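By October the office of the Wunarcombe Players had issued 2 statements on the matter of Adom Alhassan and his former co-star, and Radosław Bielecka had written both of them. The first said that Mr. Alhassan was grateful for the interest in his private life and would not be commenting on it. The second said the same thing, with the word "grateful" taken out.

The third was harder. It had to announce that Mr. Alhassan would leave the serial Sturetti after 4 seasons, that the decision had been reached in a spirit of mutual respect, and that it bore no relation to photographs taken outside a restaurant in Wako. Mr. Bielecka had been instructed that the restaurant was not to be named. He had further been instructed that the photographs were not to be mentioned, which left him uncertain how he was to say that the decision bore no relation to them.

He submitted a draft at noon. It was returned with the word "departure" replaced by "transition" in each place where it appeared. He submitted a second draft, in which Mr. Alhassan transitioned from the serial with the thanks of all concerned. That one was returned with a request that he restore "departure" in the final paragraph, as the legal department considered "transition" to be vague.

Mr. Alhassan himself came in at 2 o'clock, wearing a hat. He was a courteous man and had always been so, including to the people who waited at the gate. He took the chair opposite the desk and read the draft through without removing his coat.

"It says I am looking forward to new challenges," he said.

"It is the customary phrase, sir."

"Are there any?"

Mr. Bielecka consulted the file. There was an invitation to open a regatta, and a letter from a producer who wished to know whether Mr. Alhassan could sing.

"There are several under consideration," he said.

Mr. Alhassan nodded and turned the page over, although there was nothing on the back. He asked whether she had seen it. Mr. Bielecka replied that a copy had been forwarded to the lady's representatives, in accordance with the agreement, and that they had proposed no changes.

"None at all?"

"They corrected the spelling of her name."
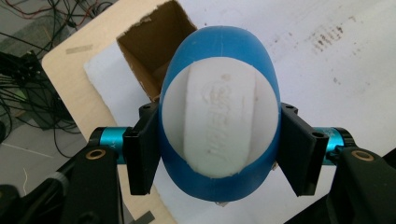

SORNON, October

The statement was released to 78 newspapers and carried by most of them. Several printed the old spelling.

Mr. Alhassan read it in the hotel breakfast room at Sornon, where the regatta was to be held, and found that it described a calm and sensible person. He read it a second time with some envy. At the next table a woman was telling her husband that the whole business had been arranged for publicity – she had heard it from a hairdresser.

He folded the newspaper and asked the desk for a telephone. The number was one he had never needed to write down.

"I saw the statement," she said, when she had let him say hello. "Who is looking forward to new challenges?"

"I have been asked whether I can sing."

"And what did you tell them?"

"That it was under consideration."

She laughed then, and he pulled the chair closer to the desk and sat down in his coat.

More fiction
The Understudy's Contract
1,000 Signed Portraits
A Seat Near the Orchestra
Notice to All Cast Members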